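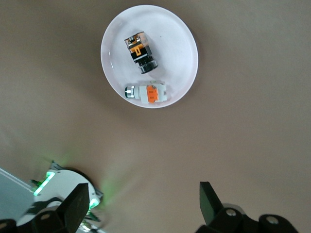
What is the difference between a normally open and a normally closed contact?
A normally open contact passes current only while something is acting on it. A normally closed contact passes current until something acts on it. "Normally" means at rest, on the bench, with no hand on it and no coil energized.

People trip over this because "normal" sounds like "the usual state of the machine." A level switch in a full tank may spend 40 weeks of the year actuated. Its normal state is still the one it had in the carton.

This thread is on reading old relay ladder drawings. I have been redrawing a set for a pumping station at Tullton, and the same few questions keep coming up in my messages.

Start with the two verticals. Those are the supply rails of the control circuit. On the Tullton set the left one is the fused side and the right one is the grounded side. Check this on your own set before you believe it.

Each horizontal line is a rung. Contacts go on the left, the load goes on the far right. Load means a relay coil, a contactor coil, a lamp, a solenoid. One rung, one load, most of the time.

Contacts in series are AND. Contacts in parallel are OR. If you can read those two you can read most of a drawing.

Two short parallel bars: open contact. Same bars with a slash: closed contact. A circle is a coil. The letters next to it tell you what kind, and the letters are where every drafting office had its own ideas.

CR is control relay. TR or TD is a time delay. M is usually a motor contactor, except in the Tullton set, where M is "main" and the motors are P for pump. It took me an evening to notice.

Rung numbers run down the left side. Cross-references run down the right side, next to each coil: the numbers of the rungs where that coil's contacts appear. An underlined number is a closed contact.

So "12, 15, 31" with the 15 underlined means three contacts, and the one on rung 15 opens when the coil pulls in. Learn to use this column. It is faster than following lines with a finger.

Wire numbers are a separate thing. A wire keeps its number until it passes through a device. Come out the other side of a contact and the number changes. Two points with the same wire number are the same electrical point, wherever they are in the cabinet.

On these sheets the wires on sheet 1 start at 111. I have no idea why. Prys Owen, who drew a lot of this kind of work, thinks 1 to 110 were kept back for the incoming power section. Could be. The power section is unnumbered.

Now the seal-in, the one piece of ladder everybody meets first. Start contact, open type. Stop contact, closed type, in series ahead of it. Coil at the end. An open contact from that same coil wired in parallel with the start.

Press start, the coil pulls in, its own contact closes, let go of start, the coil stays in. Press stop, the path breaks, the coil drops, its contact opens. Let go of stop and the coil stays out.

Same result after a power failure. Supply goes, coil drops, supply comes back, nothing starts by itself. That is the reason for using it in place of a plain on/off switch.

Why is the stop a closed contact? Broken wire. If the stop lead falls off its terminal, the motor stops. Wire it the other way through an inverting relay and a fallen lead leaves you with a stop that does nothing, and you find out at a bad moment.

Mieke Koster asked whether you can draw the stop after the coil, on the grounded side. You will see it done. I would not copy it. A ground fault between coil and stop can hold the coil in with the stop open.

Same objection to overload contacts on the right of the coil, though there it was standard practice for decades and you will find it on nearly every older sheet. Draw what is there. Put your opinion in the notes column.

Timers. On-delay: the contact changes some time after the coil is energized. Off-delay: it changes at once, then returns some time after the coil drops out. The symbol is a little arrow under the contact. Up arrow, on-delay. Down arrow, off-delay.

The Tullton drawings have one arrow pointing the wrong way. Rung 22. I know because Huw Prothero went through the cabinet with a meter and a notepad and the timer there is an off-delay. The original is dated 26 February 2000 and marked "as built." It is a little optimistic.

Which brings me to the rule for redrawing: cabinet first, drawing second. Ring out every rung with the power isolated and locked off. Mark each one in colored pencil when it agrees. Mark the ones that don't in a different color and do not fix them on paper yet.

Meter note. Pull the control fuse and lift one side of the coil before you ring out a contact in parallel with anything. Otherwise you may be reading back through a coil and calling it a closed contact. If you see 1000 ohms where you wanted zero, that is a sneak path, stop and look.

Darmawan Santoso asks about software. Any CAD package with snap will do. I keep one symbol library and one text height. Fancy cross-referencing is nice on 40 sheets and a waste of time on 3.

Interlocks are next: forward/reverse, lead/lag, and the Preser alternator circuit, which needs a thread to itself. I got as far as rung 31 in January and then ran out of legible photocopy.

If anyone has a clean sheet 2, even a bad scan, send it over. Mine has a coffee ring on rungs 33 to 36.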